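Clamp the Bins First

Most of the hours lost on our picking cell at Cluralby last year went to the bins. The arm ran fine. The gripper needed one set of seals. But the source bin crept along the bench a little with every wall contact, and by Thursday of a normal week the taught frame no longer matched the plastic.

The usual answer is to recalibrate the camera. I think that is wrong as a first step. Calibration hides a mechanical fault and moves it downstream, where it comes back as missed grasps near the walls. Hold the bin with toggle or bar clamps, mark the bench with tape, and check both at the start of the shift. Only then touch the software.

The same goes for cable slack. A bundle that loops past the wrist needs room to move, and it should be watched through one full cycle at low speed after any change to the dress pack.

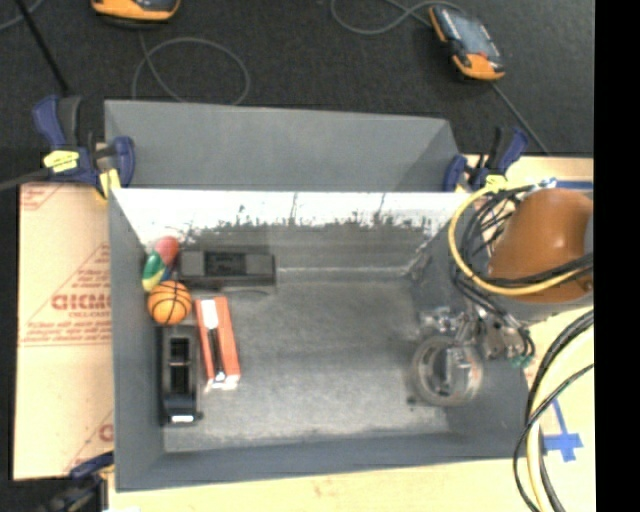

Zoltán Vörös objects that clamps slow down a bin change and that a vision system worth its price should find the bin on each pick. He has a point where bins are swapped every hour. Ours are not. We change them every 11 shifts, and the swap takes 2 minutes longer with clamps on.

After we fixed the bins in place, we ran 192 picks without a wall fault. Before that, we had not reached 100. I would not claim the same result for a cell with conveyors. For a fixed bench, the clamps should be on the maintenance sheet, above the camera.

Sebastian Avram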